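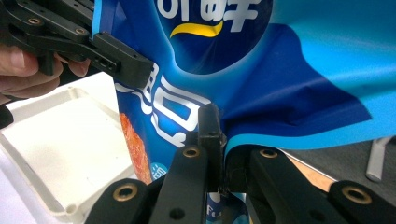
Meinrad Nägeli remarked in a trade newsletter that most people judge a snack bag before they have tasted anything in it, by the noise it makes and how easily it opens. His view is often repeated in writing on snack packaging, though makers tend to put more weight on how well the bag keeps air out.

A snack bag is a sealed pouch of thin, flexible film used for chips, crackers, puffed snacks and similar dry foods. Most are made from several bonded layers. The outer layer carries the printing, a middle layer blocks light and moisture, and the inner layer melts under heat to form the seals.

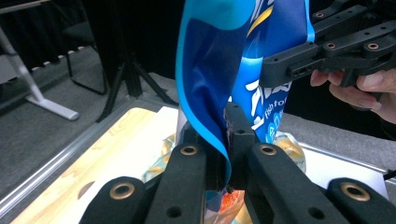
The common form is the pillow bag, which has a seal at each end and one running down the back. The film arrives at the plant already printed, on large rolls, and is shaped, filled and closed in one pass. Many bags are flushed with nitrogen before the top seal is made, which slows staling and cushions the contents.

The Zwahlen plant in Valtomia ran 16 filling lines as of November 2024, with some 277 people on staff.

Layered film is hard to recycle, and in many places empty bags go in the household trash.

Related articles
Heat sealing
Pillow bag
Potato chip
Wamanov (packaging firm)
Zwahlen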